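Getting Stainless Steel to Shine Again

I grew up in a house where the good pitcher only came out for company, and my mother rubbed it with a dish towel for what felt like an hour first. I have less patience! So over the years I've worked out a lazy person's routine, and most of it uses things you already have under the sink.

For everyday smudges, hot water and a drop of dish soap is plenty. Dry it right away with a soft cloth – air drying is how you get those chalky little spots, especially with hard water like we have in Karnolton.

If the spots are already there, wipe them with white vinegar on a damp cloth, leave it a couple of minutes and rinse well. My neighbor Elsa Karppinen swears by lemon juice (it smells nicer, I'll give her that).

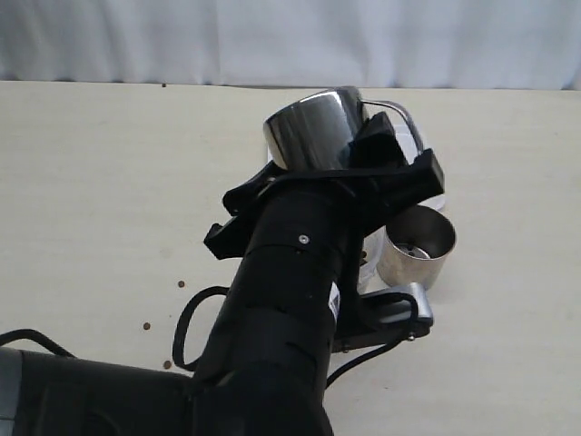
A stainless steel pitcher with a good shine on it.

Coffee or tea stains inside? Put in 3 spoonfuls of baking soda, fill it up with hot water and go do something else until it cools. I usually start mine on Saturday after breakfast and forget it until lunch. A bottle brush gets the bottom corners.

Please don't use steel wool, and keep bleach far away from it. I ruined a perfectly nice creamer that way and I'm still annoyed.

Last thing, a tiny dab of olive oil on a dry cloth, buffed all over the outside and then wiped off again. Wash the handle afterward or it'll be slippery when you pour.

Next week: burnt pans, by request!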